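Unit 2: Can a Machine Do Your Chores Yet?

Welcome back, everybody! Let's start small, with a plain black box, and give it to two arms.

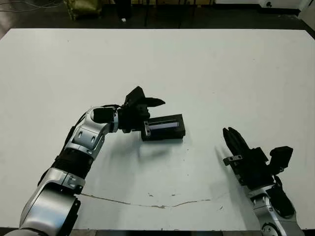 Two hands, one lid
Taking off a lid feels like nothing to you and me (try it one-handed, though!).

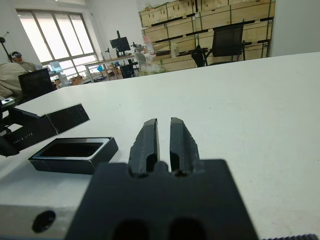 Box and lid apart, with a gripper on the lid.

In our Zusow exercise, 40 of 53 tries passed, and I was delighted. 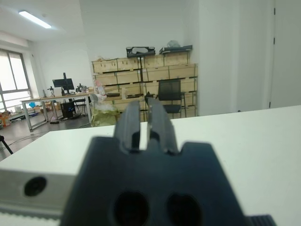
Laundry is harder, of course, so please bring a towel next time.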